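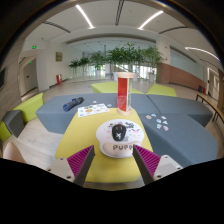
Week 7: Surfaces, clutter and the shared table. We start with the principle Rocío Ventura gave us in the first lecture, that a table in a common area belongs to whoever left something on it last. Ventura calls these leavings "claims", and grades them by how much trouble it would be to move them. A mouse on a mouse pad is a strong claim. Put the pad on a yellow table with upholstered benches pushed up to it, give it a pinkish wrist rest and some cartoons, and most people will go and sit somewhere else. A sheet of stickers lying half on the table and half on the bench is weaker, although it claims two pieces of furniture at once, and you have to admire the ambition.

Colour matters less than the catalogues suggest. The Kavari reading (long, but the diagrams are good) argues that bright tabletops discourage clutter. Isauro Villalobos tested this on 400 tables at the Sirkum building and found that bright tabletops get bright clutter. Please read both before Thursday. The Villalobos paper is 3,000 words and the first half can be skimmed.

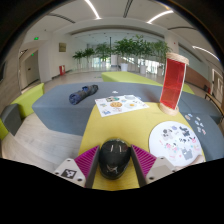 Benches are the harder case. A chair holds one person or one coat, and everyone understands the arrangement. A wide padded bench has no such limits – it is a seat, a shelf and, by mid-afternoon, a wardrobe. Rolled fabric does especially well there, as it looks put away without anyone having put it anywhere.

For the tutorial, choose a shared table on campus and sketch it twice, morning and late afternoon. Grade each claim weak, fair or strong. Do not tidy anything. Last November a group tidied theirs between sketches and handed in a very calm second drawing, for which I could give no marks.

Sketches go in the box outside room 927.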